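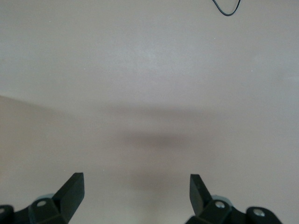
**Can I keep my own modem when I switch from cable to a fibre plan?**

Posted by Anitha Varma, January 17, 2022

We're moving over to Tesbridge fibre next month (they've finally reached our side of Undunley!) and I've got a cable modem with built-in wifi that I bought outright when we moved in. Can I just plug it in to the new service and skip the rental box? The plan is the 1000 megabit one, if that matters.

**Nithin Raju**

The modem half of that unit won't work on fibre, as it only speaks cable, but the wifi half might be usable. Fibre comes into the house on a glass line and ends at a small box the installer puts on the wall. From there you run an ordinary network cable to any router you like. So have a look at the back of your unit. If one of the sockets is labelled WAN, or the settings page has an option like "router mode" or "ethernet WAN", you can plug it straight into the wall box. If it only has a screw-on coax connector and a row of LAN ports, it can still do a job as a wifi access point behind another router.

On speed, check that the WAN port is gigabit. Plenty of older units top out at 100 and you'd be throwing away most of your new plan! Mine is gigabit and I see 700 or so on wifi in the same room, and a good bit more if I plug the laptop in. I was grinning at the upload numbers for a week.

One more thing to ask when you book: does the provider want a username and password on the connection (called PPPoE), or a VLAN number? Get those in writing before install day. I spent 3 hours on hold for a VLAN number that was four characters in an email.

**Meenakshi Poduval**

just rent theirs. if it breaks they have to fix it, and you can ring them at midnight about it. I had my own and every call started with "is that our equipment?"

**Jayanthi Kurian**

Nithin has it right, and I'd add a bit about where the wall box goes, as I wish I'd thought of it sooner. Ours went in back in December and the installer was happy to put it anywhere he could get the line to, so we chose the hall cupboard in the centre of the house. The wifi is brilliant now, even out on the deck. Our old cable socket was behind the telly in the front room and the back bedrooms got next to nothing. You'll want a power point within reach of it too.

If your old unit turns out to be no good, have a look at second-hand routers before you rent. I picked up a Viltico for a song and it's been rock solid with 16 devices on it (two teenagers, say no more). Do a factory reset first and update the software before you hook it up.

Oh, and don't cancel the cable until the fibre has been running for a few days. The overlap cost us a little but my neighbour had a gap of nearly a fortnight and was tethering off her phone the whole time.

**Anitha Varma**

Thanks all, this is so helpful! Found a blue port marked WAN on the back, so fingers crossed. Will ask about the VLAN thing when I book, and I like the cupboard idea a lot.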